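Breakfast for Nobody, Served Every Morning

In our house the first breakfast of the day is not for eating. It is made on a green checkered tablecloth, usually before seven, and it consists of toast, eggs and whatever fruit has survived the week under the sofa. My daughter is four and she takes the work seriously. I am the guest. I must sit straight and I must not ask for coffee, because the café has no coffee.

I began to look more closely at play food in January, when I wanted to replace some pieces and discovered how large this little world is. The catalog of Hurik, one of the shops I visited, lists 355 different foods. There are sushi sets and a whole roast chicken. We bought none of them. A small child, I have learned, wants to serve what she knows from her own kitchen.

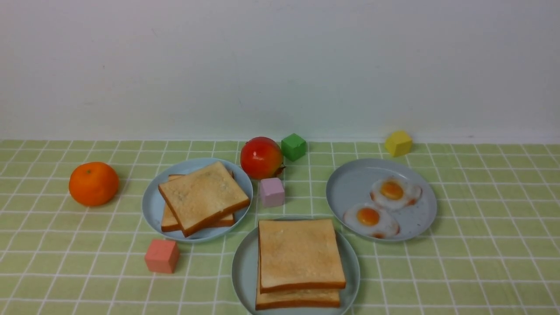 Toast, fried eggs and a tomato, with a few colored blocks on the side.

The plates matter more than I expected. Ours are pale blue, all the same, and this has saved us many arguments. Before them we had a mixed set from Fontes with one yellow plate, and every guest wanted the yellow one. Now each person gets a plate like the others, and the talk can move to the menu.

Then there are the blocks. They belong to another box, but they come to breakfast anyway. A pink cube can be butter or ham. The green one was soap for a while and is now cheese, an old cheese, I was told. I used to sort the blocks back into their own box each evening, and each morning they returned to the table. I have stopped.

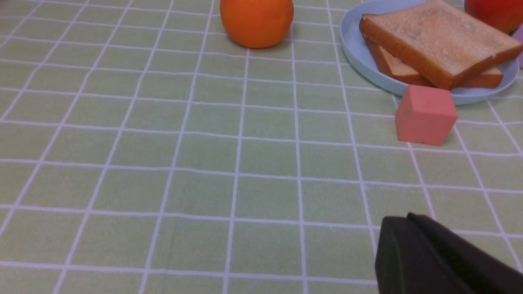 Fruit is the part where I would spend a little more. A good play orange should fill a small hand and should not roll away at once. The cheap ones we had from the Nalteck market stall were hollow and cracked when someone stepped on them. Bread is easier. Flat slices stack well, they fit on any plate, and a child can give away two of them and still feel rich.

For the cloth I can only say: use a real one. We tried a plastic mat from Kirkotent and it slid on the table. A cotton cloth can be washed, and it can also be pulled over two chairs when the café closes and the cave opens – in our house this happens at about the time I finally get my coffee.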